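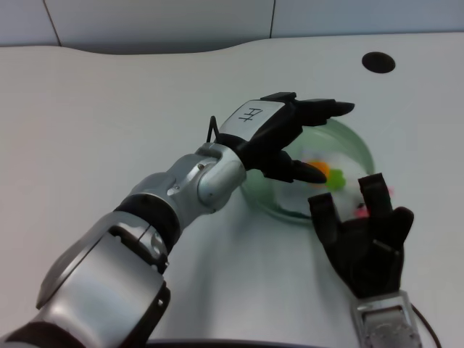 Section 3. Bowl Task Set-up and First Run

Cimance Student Robotics Club - Two-Arm Bench Guide
Maintained by Janka Paulík. Last revised June 8, 2022.

This section covers the bowl task for the two-arm bench. Complete Section 2 (power-on and homing) before you start. Two students are required: an operator and a spotter.

3.1 Preparing the table

1. Clear the tabletop of tools, bags and drinks.
2. Place the bowl just right of center, within reach of both hands.
3. Put the soft test object in the bowl. Do not use hard or brittle objects for a first run.
4. Check that the cable at each wrist has enough slack for a full turn of the joint.

CAUTION: Keep hands and sleeves off the table once the arms are enabled. The spotter stays at the stop button for the whole run.

3.2 Moving to the start pose

1. Load the profile named Brosen from the task menu.
2. Set the speed limit to 30 percent.
3. Bring the left hand over the bowl first, with the fingers pointing to the right.
4. Raise the right hand at the near side of the bowl, palm toward the bowl.
5. Hold for 11 seconds. If either arm drifts, press Stop and repeat the homing procedure.

NOTE: The hands are heavier than the grippers used in the September class. Profiles saved for the grippers will not load.

3.3 Making contact

1. Curl one finger of the left hand down until the tip touches the object.
2. Read the finger force on the Drosine panel. Normal contact is roughly 34 units.
3. Keep the right hand still until the left reading is steady.
4. Close the fingers in small steps. Wait for the panel to update between steps.

CAUTION: Do not press the object against the bottom of the bowl. Finger joints can be damaged before the force alarm sounds. 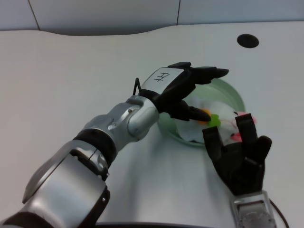
Which hand should be moved away first at the end of a run?
Move the left hand first. Open its fingers, lift it straight up until it clears the rim, then lower the right hand.

3.4 Ending the run

1. Return both arms to the park pose.
2. Disable the arms before removing the bowl.
3. Save the log under the team name and enter the run on the bench sheet.

Report faults to Anneli Toivonen - include the log name and the step number where the fault occurred.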